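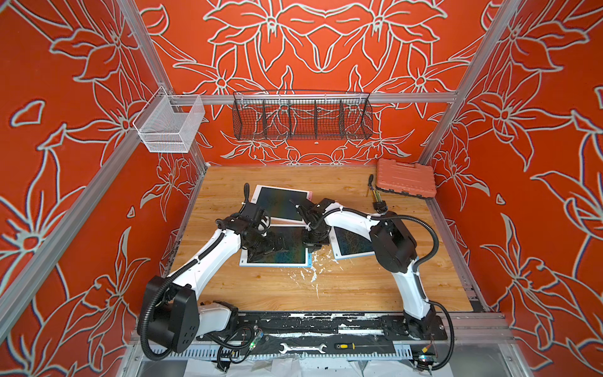 I finally got the new Dida tape on Friday's first listen list and I've played it all the way through four times now. It's called Trastthorpe, it runs 23 minutes, and it's the first thing she has put out since the split EP with Jurach. The cover art she posted with it is plain black type on gray, and I wish she had gone louder. Orange-red with big pale lilies, mirrored in the middle like the wall up top, would suit these songs a lot better.

The opener is the weakest track. It sits at 80 bpm with a long organ loop and she doesn't start rapping until well past the first minute. After that it picks up. "Nam" is the one I keep going back to – 110 bpm, dry drums, no hook at all, just two long verses and a bass line that drops out before the second one. Her voice is mixed lower than on the EP. I needed headphones to catch some of the lines, but I like it better that way.

Jurach shows up twice. His verse on the fourth song is fine. The one on the closer sounds like it was written for a different beat, and I've started skipping it.

I bought the cassette too. Mine is number 3501, which seems high for a tape, so I assume the numbering doesn't start at one. Side B has an instrumental of "Nam" that isn't on the download. The dubbing is a little quiet and there's hiss between songs.

There's supposed to be a short run of shows in April. The only date I've seen so far is a late set in a small room, and it's a long drive for me. If she adds something closer I'll go and write it up. Until then I'm going back through the older singles, starting with the two that never made it onto streaming.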